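13 de novembro de 2020
Por Eilif Rustad

Chamado 407 – Demonstração "arrumação de sala", visita da Vandcombe
Aberto por: Britt-Marie Aasen
Responsável: Eilif Rustad
Prioridade: alta (visitantes no local)
Estado: resolvido, com pendência

Sintoma

Na primeira passagem do roteiro, o robô para ao iniciar o deslocamento da cadeira. O painel do operador mostra "assimetria de força entre braços" e os dois punhos entram em retenção. Sem queda de energia e sem alarme de colisão. Reiniciar só a tarefa não resolve: o erro volta no mesmo ponto. Os visitantes foram encaminhados para a bancada da Sukover enquanto o caso era analisado.

Configuração

Roteiro da visita, versão de julho, sem alterações. Pega bimanual pelos lados da cadeira, braços no modo espelhado. Limite de diferença de força: 68 N. Velocidade da base: 300 mm/s. Controlador Ganari com o firmware em uso desde a instalação.

Verificações

1. Cabos dos punhos. Conectores inspecionados nos dois lados, com o robô em retenção. Folga suficiente para o curso completo dos antebraços. Nada a corrigir.

2. Posição de pega. Comparada com a referência do roteiro. Braço esquerdo junto ao apoio esquerdo, mão direita fechada no apoio direito, encosto voltado para o robô.
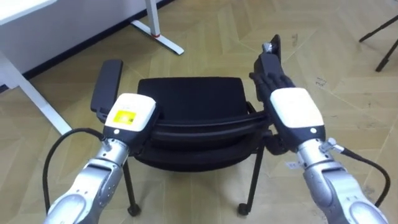

3. Zero dos sensores de força. Leitura em vazio, braços afastados da cadeira: esquerdo dentro da tolerância, direito com desvio constante. Repetida com a base desligada, mesmo resultado. Causa provável identificada.

4. Rodízios. Cadeira empurrada à mão por Holger Kvam em todas as direções. Rola sem prender. Hipótese de atrito no piso descartada.

5. Registro do controlador. Masanobu Kudo extraiu o histórico: a rotina de zero do braço direito foi interrompida na partida e o sistema seguiu com o valor anterior. Não há aviso na tela do operador quando isso acontece.

Correção aplicada

Rotina de zero refeita nos dois braços, um de cada vez, sem carga. Velocidade da base reduzida a 70 mm/s para o restante da visita. O limite de força não foi alterado – Chidubem Shehu pediu para aumentá-lo e o pedido foi recusado, pois mascararia o desvio.

Teste após a correção

Feito antes de chamar os visitantes de volta. O roteiro prevê também a aproximação pela frente do assento, com as garras nas laterais, junto aos apoios de braço, e essa variante foi incluída no teste. 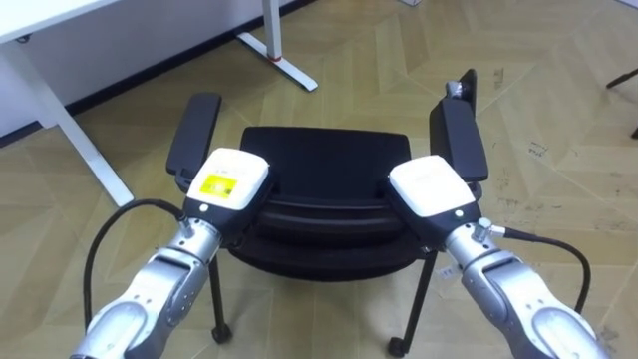
A diferença de força ficou abaixo do limite durante todo o percurso, nas duas variantes. Demonstração retomada e concluída com o grupo da Vandcombe atrás da linha de segurança. Uma pergunta dos visitantes ficou sem resposta (carga máxima admissível por punho em movimento lateral) e foi repassada à Jurić.

Pendências

– Kudo: bloquear o início da tarefa quando a rotina de zero não termina.
– Rustad: incluir a leitura em vazio na lista de partida, antes da entrada de visitantes.
– Aasen: enviar à Vandcombe a resposta da Jurić quando chegar.

Manter o chamado aberto até a entrega do primeiro item.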